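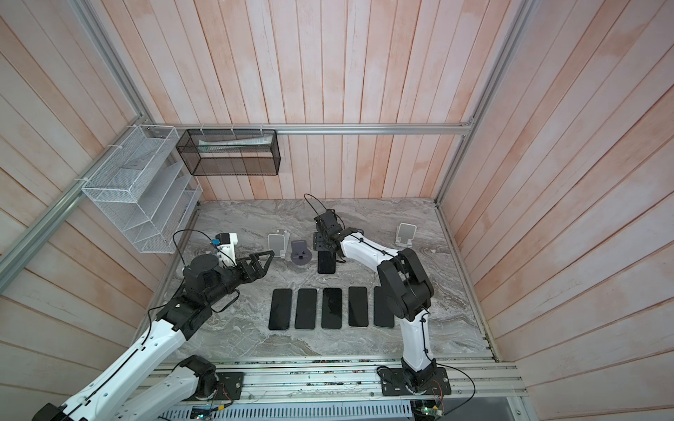

Illumville extends water main work into October

Crews will replace 447 feet of cast iron main on Malomer Street, the town's utilities office said. Service to 250 addresses will be shut off from 9 a.m. until late afternoon while valves are changed. Pressure will be restored in stages. Engineer Ourania Rallis said the old pipe had failed at two joints since spring. Residents should run cold taps for 7 minutes once service resumes.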